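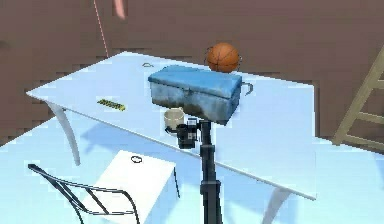
Blue metal box on the table

Ticket: Recurring deposit taken twice, portfolio not rebalanced
Product: Brundis automated investing, general account
Opened by: Eulalia Herrera
Handled by: Khôi Lâm, Zirkby support
Status: Closed

Eulalia Herrera, 08:40
My monthly deposit of £300 went out twice this month. The app shows one as "invested" and the other as "pending". My bank shows both as paid. The portfolio page also says my allocation is off target and a rebalance is due, but nothing has happened. Please can I have the second payment back.

Khôi Lâm, 09:15
Thanks for getting in touch. I can see both payments. Did you change the collection date recently? Please also tell me which target mix the app is showing.

Eulalia Herrera, 09:32
Yes, I moved it from the 21st to the 20th in November so it would leave after my salary. I only did it once. The target says 7% cash and the rest in funds. At the moment cash is well over that.

Khôi Lâm, 10:50
The date change made a new payment instruction, but the old one was left active. Both were collected, one day apart. The second sum is sitting as uninvested cash, and that is why your allocation looks wrong.

The rebalance is on hold because the account has a pending item. It will not run until that clears.

Done so far:
- old instruction (21st) cancelled
- new instruction (20th) checked and left as it is
- second payment marked for return
- account passed to Hurnstead, who hold the cash, to release the funds

Please don't cancel anything at your bank for now. If the mandate is cancelled we can't send the money back by the same route.
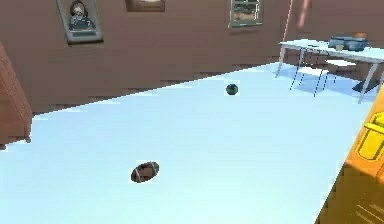 Floor and back wall with framed portrait

Eulalia Herrera, 11:05
OK, I'll leave the bank alone. Will the rebalance sell anything? I don't want a taxable sale over a mistake that wasn't mine.

Khôi Lâm, 11:40
It shouldn't need to. With the extra cash gone you are back within the tolerance band. I have switched off automatic rebalancing on your account until the return is complete, so no orders can be placed in the meantime.

Khôi Lâm, 15:20
Hurnstead have released the £300. The pending item has gone from our side and the cash figure now reads 7%.

Eulalia Herrera, 16:10
Money is back in my bank. The app still shows the "rebalance due" banner.

Khôi Lâm, 16:25
The banner is stored on the phone. Log out, close the app and log in again. Automatic rebalancing is back on.

Eulalia Herrera, 16:31
Banner gone. You can close this.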